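The toaster oven gets its own table at Stullport repair café
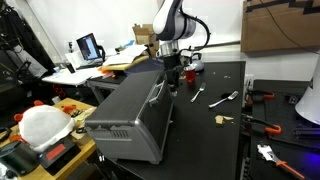
Reiko Ishida
Community reporter

If you have ever stood in your kitchen on a dark morning, bread in hand, pressing the same switch over and over and hoping for a glow, then you will understand why people in Stullport are so pleased that the Pelupessy Rooms now run a kitchen appliance evening every Monday. The repair café there has been going for a good while, of course, and regular readers will remember our piece on the great bicycle pump weekend, but until July the toasters, kettles and little ovens had to squeeze in wherever a corner could be found between the lamps and the sewing.

Now they have a black table to themselves, and when I called in it was the toaster oven that had pride of place, a dark grey one with a silver handle along its door and a row of vent slots low down on the side. A kettle stood near it, along with a small red cup and a couple of forks, and there were a few crumbs about, as there always are wherever a toaster oven has been set down (mine at home could feed a family of sparrows).

Sadao Hirose, who runs the evening, spent most of his working life mending catering equipment for Doltetti, the firm that used to have the long shed by the harbour, and he has the patient manner of somebody who has been told a great many times that a thing "just stopped". He likes to begin by asking people what they cook. It sounds like small talk, and to be fair he does enjoy the answers, but he says it tells him more than the label on the back ever will.

"Cheese on toast is the big one," he told me. "If you make a lot of cheese on toast I already know where I'm going to look. Then I want to know when you last had the tray out, and there's usually a bit of a silence."

The evening works quite simply. You bring your appliance, cold and unplugged, with any trays or racks that belong to it, and you put your name on the sheet by the door. There are 13 places each Monday and they do fill up, so it is worth coming near the start, at half past six, if you can manage it. You sit with whoever is looking at your oven or kettle and you see what they see, which I must say I found far more interesting than I had expected. I had brought my own kettle along, feeling rather foolish about it, and came away knowing a good deal about limescale and the proper use of citric acid.

Everything is checked for electrical safety before it goes home, and if something cannot be made safe then Sadao will tell you so kindly but very firmly, and he will not be talked round. One gentleman who had hoped to rescue his late mother's grill was sent home with the handles and the dial in a paper bag, and the promise that they would be fitted to another machine if a suitable one came in. He seemed touched by that, and I think I would have been as well.

There is no charge for having something looked at. Parts are paid for at cost, and there is a tin for donations, out of which the Rooms buy fuses, flex and biscuits. Since the appliance evenings began the group has seen 40 items through to a final safety check, toaster ovens and kettles being much the most common, with a waffle iron that everybody still talks about.

I asked Sadao what he would most like readers to do at home, and he was ready for me. Let the oven cool right down, unplug it, and take out the crumb tray every week if you use the oven daily. Wipe the inside with a damp cloth that has been well wrung out, and leave the heating elements alone. Keep a hand's width of space at the sides and the back so the vents can do their job, and please don't keep the bread bag on top, however handy it is. He has strong feelings about forks, too, and would like it known that no fork of any kind should go near the inside of a toaster that is plugged in.

The rest of the room carries on around the appliance table much as it always has. There is a desk with a laptop, a pile of papers and an open cardboard box, and on a light wooden table close by I noticed small scissors and some orange clamps lying beside a fluffy white bundle with two orange knobs rather like ears, which I became quite fond of over the course of the evening.

Next month the group hopes to add a short talk on descaling, to be given twice on the same night so that people waiting for a repair don't miss it. The Vultar Bakery on Quay Street has offered day-old loaves for testing the mended toasters, and I am told the results may be eaten with jam.

The kitchen appliance evening runs on Mondays from half past six until nine at the Pelupessy Rooms, Stullport, using the side entrance. Children are welcome with an adult. Microwaves can't be accepted.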